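Section 4: Hanging and lighting works on paper

Read this section before anything is unwrapped. It applies to drawings, prints and collages shown in the Narnden touring frames. Paintings on board are covered in Section 5, and you will find that section a good deal shorter.

4.1 Checking the wall

1. Find out what the wall is made of. Do not take the venue's word for it. Plans call a wall solid when it is board on battens, and the person who knew better has usually left.

2. Tap along the full hanging line and mark every change of sound in soft pencil.

3. Drill one test hole where a frame will cover it. If the dust is white and the bit drops suddenly, use the hollow-wall fixings in the blue packet.

4. Hang a filled sandbag from the test fixing overnight. If it has moved at all by morning, choose another wall.

Note: The Sutcliffe picture rail can be used instead of wall fixings. We supply it because venues ask for it. It is quick to put up and it does hold, but frames on cords tip forward at the top, and no amount of adjusting quite cures this. For collage with raised parts we would not use it.

4.2 Setting the light

The usual figure for works on paper is 50 lux. We work to 46, as a meter is seldom as accurate as its booklet claims. Do not set the level by eye. Eyes get used to a dim room within minutes, and people who swear it looks right are often a long way out.

1. Draw the blinds and switch off any lights that will not be on during opening hours.

2. Hold the meter flat against the glazing, facing outwards, at the centre of the frame.

3. Take a reading at each of the 4 corners as well. Write down the highest, not the average.

4. Dim or move the lamp and start again from step 2.

Caution: Daylight readings taken in the morning tell you very little about the afternoon. A room with a west window can pass at ten and reach 300 by teatime. Take a second set before you sign anything.
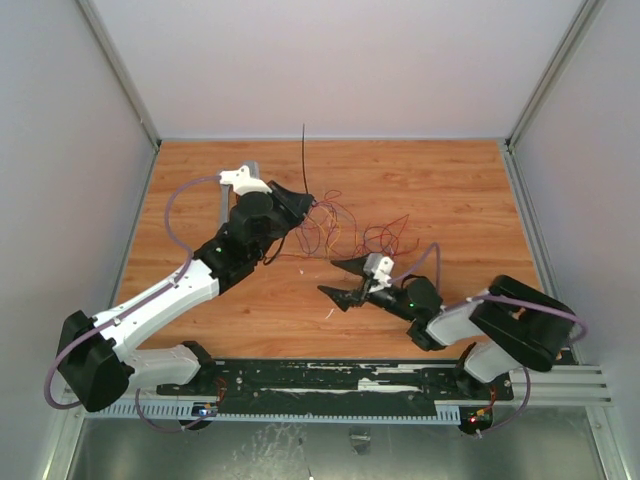
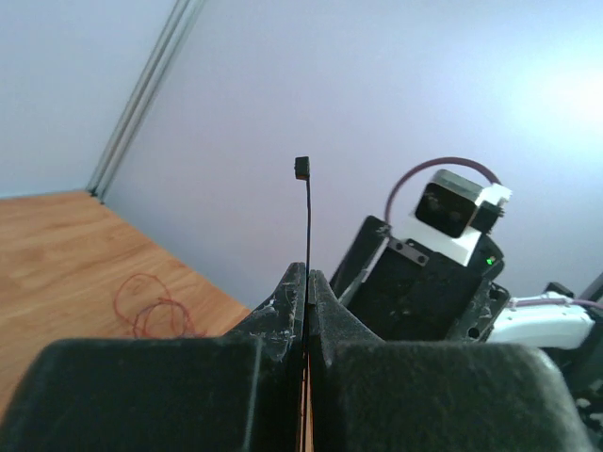
4.3 Glazing

The touring frames come with Trulow sheet, which the makers say blocks nearly all ultraviolet light. That may be so. It does nothing about ordinary visible light, which fades colours too, only more slowly. Glazing is no excuse for turning the lamps up, whatever the lighting designer tells you.

1. Put on clean cotton gloves. Bare fingers leave marks that show up the moment a spotlight is pointed at them.

2. Wipe the outside of the sheet with a barely damp cloth. Never spray liquid on to the frame, as it runs down behind the lower edge and into the mount.

3. Look across the surface from the side for scratches. Record any you find on the condition sheet, even if the last venue did not. Especially then.

Caution: Acrylic sheet picks up static when rubbed. Do not use it over charcoal, pastel or anything else that sheds. Ask for glass.

4.4 Labels

Fix labels to the right of the frame, level with its lower edge. The sticky pads in the kit are described on the packet as removable. On fresh emulsion they are no such thing, so leave a newly painted wall for at least a week or use pins.

If the lender's wording differs from the catalogue, use the lender's wording. You may think it is wrong – you may be right – but the loan agreement was signed on it.

4.5 Moisture

Each frame has a small humidity card in the back, put there at the Mustside store before it travels. The coloured spots are a rough guide and should be treated as one. They are slow to change, and a card that has once been soaked cannot be trusted again.

1. Read the card when the frame comes out of its crate and again the next day.

2. If the two readings differ by more than one spot, leave the frame lying face up, away from radiators and outside walls.

3. If the reading has not settled by the third day, ring the store and quote form 938. Do not open the back of the frame yourself. The tape seal will not stick down a second time, and we can always tell.

Note: Plug-in dehumidifiers are sometimes offered by venues as a cure. Most dry the air close by and leave the far corner as damp as it was. If you must run one, put a separate gauge by the work and believe the gauge.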